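Garment Care and Textile Storage Workshop
Notebook, bench 2
December

Entry opened 09:40. C. Prothero and Ó Ceallaigh present in the morning, Ó Ceallaigh alone after 14:00.

Purpose of the session

To continue the sorting and folding of the winter clothing received under the Prultden loan, and to settle the folding method for padded garments before the cartons are closed for the year. The register stands at 1,213 items. The padded garments have been left until last on account of their bulk and the poor results obtained with the flat fold in the autumn.

The method sheet issued by Starnura was followed as far as step four. It assumes a garment of even thickness and was evidently written with woollens in mind. Departures from it are noted under each heading and should be carried into the local copy of the sheet.

Preparation of the bench

Surface wiped down and allowed to dry. The white covering was left in place, as the dark garments are easier to inspect against it. Loose threads and lint were removed with the brush before anything was laid down. The large lint roller is nearly finished and a replacement has been requested from stores.

Cartons are the Jindska flat-pack type, assembled with the short flaps inside. It was noted again that the base should be taped along the full seam. Two cartons from the previous batch had been taped at the middle only and had to be redone.

Padded garments, first trial

The first trial used the method on the sheet: garment face down, sleeves crossed over the back, hem brought up to the collar in a single fold. The fold would not stay closed. Air held in the padding lifted the upper half within a minute or so, and the finished shape was too deep for the carton by a clear margin. Pressing by hand brought the height down, but the stitching along the channels was put under strain and the practice should not be repeated.

C. Prothero suggested that the air be let out gradually, working from the hem towards the neck with the flat of the forearm, and that all fastenings be left open until the fold is complete. This gave a better result. The time taken was longer than the sheet allows, and the allowance should be revised.

Padded garments, second trial

The second trial dealt with the dark charcoal quilted piece, with the blue cloth brought in as an interleaf. The cloth is to lie between the garment and its neighbour in the carton, so that the trim of one does not rub against the face of the next. It is a generous piece and will serve for a larger garment than this one.

The quilting takes up a good deal of the handling. The channels resist being turned across their length and will readily fold along a seam, so the fold lines should be chosen to fall on the stitching wherever possible. Small wrinkles between the seams are to be expected in padded work of this kind and should not be entered in the condition column as damage. The grey herringbone trim is a different matter. It should be left lying in its natural curve and kept to the outside of the fold, with nothing heavy resting on it.

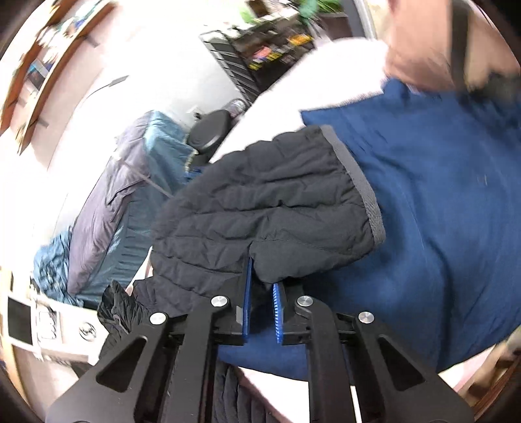 Order of folding adopted

1. Lay the interleaving cloth first and smooth it from the centre outwards. Long soft folds are acceptable at this stage. Creases are not.

2. Place the garment on the cloth with its fastenings open. Check the pockets. Two items from the autumn batch were packed with paper in them.

3. Straighten each sleeve in turn, drawing gently from the shoulder. Do not pull at the trim.

4. Release the air with the forearm, hem to neck. Wait, then repeat once.

5. Turn the sides in along the nearest seam. Turn the sleeves down over them.

6. Fold in thirds from the hem. The rounded edge should face the front of the carton.

7. Bring the cloth over the whole and tuck the ends under.

Steps three and four may be exchanged for garments with a heavy lining. Ó Ceallaigh prefers this order in every case and there is no objection, provided that both steps are carried out.

Labels and register

Labels to be tied, never pinned. The pins supplied with the Starnura pack leave a mark in quilted fabric which does not close, and they have been returned to the drawer for use on card only. The item number is to be written on both sides of the label in pencil.

The register column headed "fibre" should be left blank for padded garments unless a maker's label is present and legible. Several earlier entries appear to have been completed by guesswork and are to be struck through and initialled. C. Prothero to go through these before the register is sent back to Prultden.

Stores

Up to 200 sheets of tissue remain, which should be sufficient for the woollens. Tissue is not to be used with the padded garments for the time being, as it tears when the carton is lifted and the fragments cling to dark fabric. Interleaving cloths are the limiting item. They should be returned to the bench after laundering and not put away with the dust sheets - this has caused confusion before.

Outstanding

Confirm with Prultden whether hooded garments are to be folded or hung. The loan agreement is silent on the point.

Revise the time allowance on the local method sheet.

Measure the inside depth of the Jindska carton when assembled. The depth printed on the packing slip is for the outside.

Entry closed 16:15. Bench covered, brush and roller returned to the tray.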